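Mieke Wouters had been in Sernitz nine months before she stopped believing in the word "interesting."

The phrasebook said it was praise. Her supervisor at Wovbridge, Cyprian Kurek, said it of her first report, all 253 pages, and she went home happy. Then he said it of the cafeteria soup, and of a man who had parked across two spaces.

"So what do people here say when they like something?" she asked.

"We say it could be worse."

"And when it could be worse?"

He thought. "We say it's interesting."

She didn't buy it. A language with 55 words for drizzle ought to have one for good work. In February she rewrote the report, cut it to 100 pages, and left it on his desk without a note.
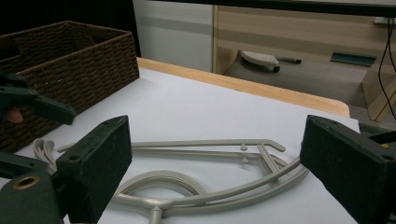 He brought it back after lunch – she could see he had reached the last page, where he had left a thumbprint.

"Well," he said.

Mieke waited. The phrasebook listed four meanings for "well," and she doubted every one of them.

"Is that good?" she asked.

"It's a start," said Cyprian, and he shook her hand for rather a long time.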